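Mondik two-arm unit, office use — a review

Our office at Fokport rents a pair of Mondik arms for the small cleaning jobs, starting with trash bags. The sales pitch was that it frees people up. I have doubts, mostly about who gets freed and for what.
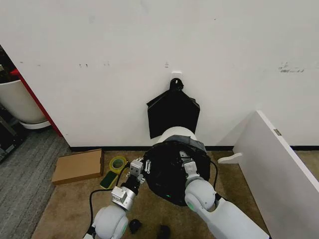
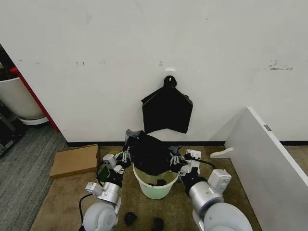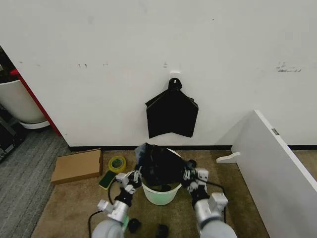

Black bag, pale bin, two arms in all three.

The cleaning crew was cut to 2 people in August, and they now spend part of each shift looking after the machine. One told me she'd rather just do the bags. The rental is $838 a month — a lot for a liner. Setup was clear enough, support answers the phone. I'd wait.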